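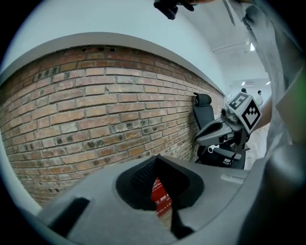

Figure 2. Weathered red brickwork with chipped and pitted faces; small openings in the upper course, with white plaster above.

3.2 Brick condition and moisture in the Turklow sample

Older brick houses in Turklow were mostly built with soft local brick laid in lime mortar. Many have since been repointed with cement, which is harder than the brick and lets less moisture through. Water that once left the wall by way of the joints now leaves through the brick itself, and salts collect just behind the surface. Figure 2 shows the kinds of surface damage we scored: chips, cracks and small holes in the brick.

We surveyed 51 houses between April and August. Of these, 29 had been repointed with cement on at least one outside wall. The rest had lime joints or a mix that we could not sort with confidence, and these were grouped together for the analysis. Owners were asked when the work had been done, but few had records and we have not used their answers.

Each wall was divided into panels one metre wide, running from the floor or ground line to the top of the brickwork. A panel was given a score from zero (no visible loss) to four (loss across most of the brick faces). Two surveyors scored each panel separately and then settled any difference on site. Panels behind fixed cupboards, downpipes or dense planting were left out. In all, 3,000 panels were scored.

Scores were higher on cement-pointed walls, and the gap was widest in the lower courses. Colour was a poor guide to condition. Dark bricks are often assumed to be harder fired, but in the Zellham Street terraces they were as likely to be pitted as the paler ones beside them. Painted walls were hard to judge, as paint can hide early loss and can also pull the face away when it peels.

Vents need separate comment. Where openings high in a wall had been painted over or stuffed with paper, we noted it, but the survey was not designed to measure airflow. Several owners had closed vents to keep out winter draughts. The earlier Nautiyal survey treated every opening as working, and its moisture figures should be read with that in mind.

Plaster was recorded only where it met bare brick. Gypsum skim was common in renovated rooms, and staining along the join was entered as a yes or no. We did not take samples, so we cannot say whether the stains came from salts, from old leaks or from smoke. Section 3.3 sets out the meter readings for the same walls.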